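3. Materials and Methods

3.1 Selection of work surfaces

The survey covered tabletops in daily use at three sites: the public library at Kirport, the teaching kitchens at Wumbei, and the shared offices at Trovbridge. A surface was eligible if it was light in color, had a clear finish, and showed wood grain over its full area. Painted and patterned tops were excluded, as were tops fitted with a permanent cover or desk pad. Of the 919 surfaces listed in the site inventories, 648 met these conditions. From these, 200 were drawn by stratified random sampling, with site and finish class as strata.

Finish class was assigned by a single rater (Gumede) before sampling. Matte surfaces returned no visible outline of an overhead lamp at a viewing distance of one arm's length. Semi-gloss surfaces returned a soft bright patch without a defined edge. Gloss surfaces returned an outline from which the shape of the lamp could be read. Borderline cases were placed in the lower class. Where a table had been refinished in part, the class of the largest continuous area was used.

3.2 Surface preparation

Each tabletop was cleared of loose items, wiped with a damp cotton cloth, and dried with a second cloth. No polish or solvent was applied. Wiping followed the long axis of the table so that any streaks left by the cloth would have a known direction. Stains that remained after one pass were recorded and left in place. Tables with a visible film of earlier polish were wiped twice, and the second pass was noted on the record sheet.

3.3 Viewing conditions and grain assessment

Surfaces were assessed under the lighting normally used in the room. Blinds were left as found, and the assessment was postponed when direct sun fell on the table. Both steep and shallow viewing angles were used. The shallow view is the more demanding of the two for a clear-finished top, and it is also the angle from which a seated person sees the far half of a table.

Grain was recorded under two headings. Ground grain refers to the repeated fine lines that cover most of a surface. Figure refers to any local departure from those lines, including arches, waves, and knots. The distinction matters for the scoring of legibility, as a strong figure can often be followed into an area of glare where the ground grain can no longer be resolved. Figure 3 gives a case in which both are present on a pale top with a semi-glossy finish. The ground grain runs in thin, closely spaced tan lines, and near the center the lines rise into a soft peak and sweep outward to the right. Glare lies beyond the arch, and part of the grain is lost in it.
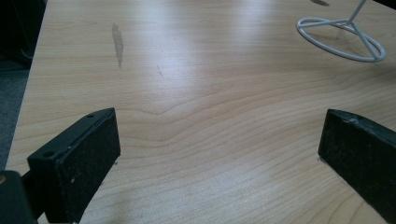 3.4 Scoring of glare

Glare was scored on the shallow view only. The rater divided the visible tabletop into a near, a middle, and a far band and gave each band a value from 0 to 3. A value of 0 was given when ground grain could be followed across the whole band. A value of 1 was given when the grain was paler in places but still continuous, and a value of 2 when it was interrupted. A value of 3 was reserved for bands in which no ground grain could be made out. Loss of color without loss of line was entered as a separate remark and did not raise the score.

Two raters (Kekana and Sithole) scored every surface independently. Neither had access to the finish class at the time of scoring. When the two values for a band differed by one step, the mean was taken. Larger differences were referred to a third rater (Albers), whose value replaced both.

The band method has a known weakness on small tables, where the near band may be only a little deeper than a sheet of paper. An alternative based on fixed distances from the table edge was tested at Flostanley before the main survey. It produced empty bands on the smallest tops and was dropped.

3.5 Treatment of incomplete records

A record was treated as incomplete if any band lacked a value or if the direction of the ground grain had not been entered. Incomplete records were returned to the site for a second visit, which took place in November under the same lighting. The original record was kept and marked as superseded. Scores from the two visits were not averaged.

Grain direction was entered relative to the long axis of the table, as parallel, crossing, or mixed. Square tables have no long axis, and for these the edge nearest the room entrance was used as the reference. Round tables were entered as mixed in all cases and are omitted from the analysis of direction in Section 4.2, though they are retained in the analysis of finish class.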